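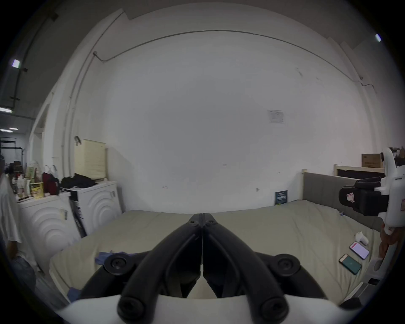

Gamusia Youth Company: arrangements for the spring residential at Stitano House. This thread replaces the notice sent to families in February. Please read it through to the end before contacting the office.

The residential is open to members of the Junior and Senior Sections who were enrolled before Christmas. Members who joined after that are welcome at the day programme but cannot be given an overnight place this year.

Booking opened on March 8, 2025 and is made through the section leader in the usual way. A place is held once the form and the deposit have both been received. A form without a deposit goes to the bottom of the list, as in previous years.

There are 108 overnight places. The Junior Section has first call on the ground-floor rooms and the Senior Section on the upper floor. Any places left when booking closes will be offered to our sister company at Kongkaew, whose leaders have already been told of this.

The deposit is £25 and is taken off the full cost. It can be returned if a member withdraws before the final list goes to Stitano House. After that we can return it only where another member takes the place.

Families who would find the cost difficult should speak to any section leader. The Company has a small fund for this purpose and every request is dealt with in private. No details are shared with other leaders or with members.

Several parents have asked about brothers and sisters in different sections. Each child is booked separately and sleeps with his or her own section. They will see one another at meals and at the evening gathering.

Members aged 13 on the first day of the residential may choose which section to attend with. Please mark the choice on the form. We are not able to change it once rooms have been set.

Transport. Coaches will leave from the Company hall and return there. We have again hired from Gulolov, who have carried our members for a good many years. Parents who prefer to bring their own child should say so on the form and arrive after the coaches have unloaded.

Luggage is limited to one soft bag and one small rucksack for each member. Hard suitcases do not fit beneath the bunks and will be left in the corridor store. Sleeping bags may be strapped to the outside of the main bag.

Members should bring a sleeping bag or a single duvet with cover, a fitted sheet, a pillowcase, a wash kit, a towel, indoor shoes, outdoor shoes, a waterproof coat and a water bottle. Uniform is worn for travel and for the service on the final morning. At all other times ordinary clothes are suitable.

Pillows are provided by the house. Sheets are not, and the house makes a charge for any mattress used without one. Last year that charge came to more than the cost of the bonfire supper, and we would like to avoid it this time.

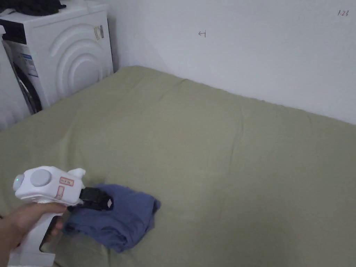

A blue cloth on a green bedsheet.

Every item should carry the member's name, including socks. The lost property box from last year is still in the hall and contains a very good pair of walking boots. It may be looked through before and after any ordinary meeting.

Kit inspection for the Junior Section will be held at the last meeting before departure. Members bring their packed bag and unpack it on the hall floor with a leader. Parents are kindly asked not to help at this stage. Packing one's own bag is part of the Junior badge.

Seniors are not inspected. They are given the list and are expected to follow it.

Mobile phones. Juniors should leave phones at home. Seniors may bring one, which is handed in at supper and given back after breakfast. A leader's telephone is available at all hours, and the number will be printed on the final letter to families.

We know that views on this differ. The matter was discussed at the parents' evening and the rule will stand for this residential. We will ask for opinions again in the autumn.

Food. Meals are cooked by the house and served in two sittings. Please list all allergies and dietary needs on the form, even if you have told us before. The kitchen works from the forms alone and does not see our membership records.

Members may bring a small amount of tuck. It must contain no nuts and is kept in the dining room. Food is not allowed in the bedrooms at any time. This is a rule of the house and applies to leaders as well.

Medicines should be handed to the first-aid leader at the coach, in the original packet, with a signed note giving the dose and time. Inhalers and adrenaline pens stay with the member, and a spare should be given to the first-aid leader where possible.

Programme, first afternoon: arrival, rooms, a walk of the grounds, supper and the opening gathering. Section games follow indoors. Lights out is earlier for Juniors than for Seniors, and we ask Seniors to be quiet on the stairs.

Programme, full day: drill in the courtyard after breakfast, then activities by squad. Choices are canoeing, orienteering, map work, cookery and the low ropes. Each member will do at least 2 of these. First choices should be marked on the form, and we will meet them where numbers allow.

Canoeing is open only to members who can swim and whose parent has signed the water section of the form. An unsigned water section is the most common fault on the forms we receive. We cannot accept permission by telephone on the day.

The evening of the full day is given to the squad concert. Each squad prepares one item. Songs, sketches and recitations are all suitable. Items should be fit for the youngest members present and should be shown to a leader beforehand.

Programme, final morning: rooms cleared, beds stripped, short service in the chapel room, presentation of badges, coaches. Families are warmly invited to the service. There is no parking in the courtyard, but the lower field will be open if the ground is firm.

Badges. Members working towards the Community badge should bring their record book. The residential counts towards the overnight part of that badge and towards the Outdoor badge. It does not count towards Music, though we are asked every year.

Band members may leave their instruments in the hall. The bugles will travel with the leaders' kit for the flag ceremony. Drums will not travel, at the request of the house.

Leaders and helpers. All adults staying overnight hold current checks and have completed the Company's child protection training. The list of adults attending will be included in the final letter. A parent wishing to see our policy may ask for a printed copy at any meeting.

We are still short of adults for the kitchen rota and for the canoeing bank. If you hold a current check with the Company and can give a morning or an afternoon, please tell your section leader. Helpers are given lunch.

Visits. Other than for the service, we ask families not to visit during the residential. Some younger members find it hard to settle again afterwards. If a member is unwell or very homesick, we will telephone and agree with you what is best.

Weather. The residential will go ahead in rain. If the road to Stitano House is closed, we will post here and send a text message to every family on the list. Please check that the number we hold for you is correct.

Ordinary meetings will not take place in the week of the residential. The Infant Section is not affected and will meet in the small hall at its usual time.

A note on photographs. The form has a new box covering the use of members' photographs on the Company's pages and in the annual report. Please tick yes or no. Where the box is left blank we will take the answer as no.

Paper forms are on the table inside the hall door. They can be handed to a leader or put through the hall letter box in a sealed envelope marked with the member's name and section. Please do not send cash through the letter box.

Questions about booking should go to your section leader in the first place, and questions about payment to the Company office. Replies to this thread are read, but personal details should not be posted here.

Correction to the post on luggage: camping mats are not needed. Every member will have a bed. The kit list on the back of the form still mentions a mat and should be ignored on that point.

The Kongkaew leaders have asked us to add that their own members should book through them and not through Gamusia. Forms sent to us in error will be passed on.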